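Projects > Skarnville > Consultation workshop > Notebook

April 17, 2019
Entered by the workshop desk, Ivent

The second preparatory session on public participation in the Skarnville quarry assessment was held this morning. The scoping report was reviewed against the comments received, 471 in total. Most concern dust and lorry traffic on the Trillia road.

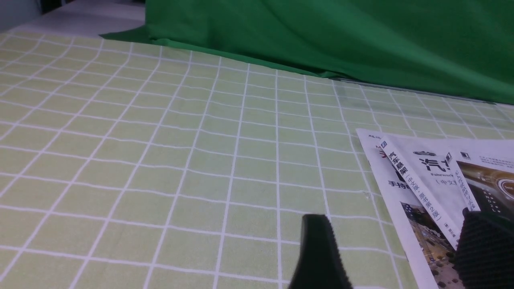

Checked tablecloth and green cloth, workshop table.

It was agreed that the non-technical summary is too long for general readers. The present draft stands at 2000 words and is to be reduced to 1000. The section on groundwater should keep its table of wells.

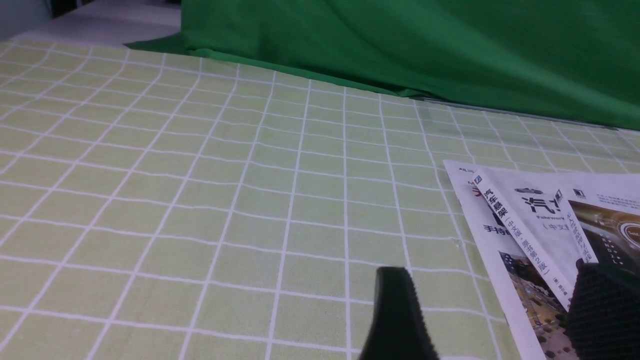 Bañuelos has supplied the revised noise contours. These use the older road layout and have been returned for correction. Until the new set arrives, chapter 3 remains closed to further edits.

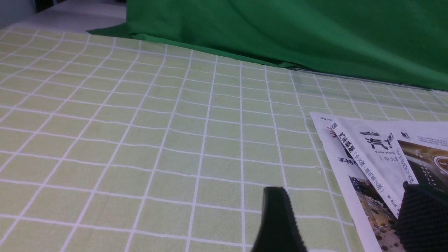 The public hearing is now planned for August. Colleagues noted that the notice period must be confirmed with the municipality in writing, as the telephone advice received was unclear.

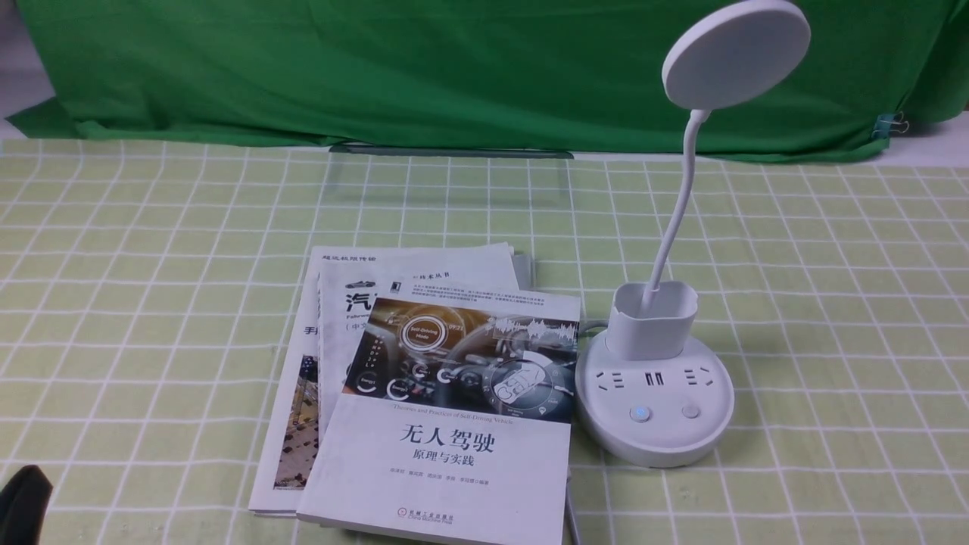
Comments submitted by post are still to be entered in the register. The wording of reply letters was left open and will be taken up at the next session, together with the translation of the annexes.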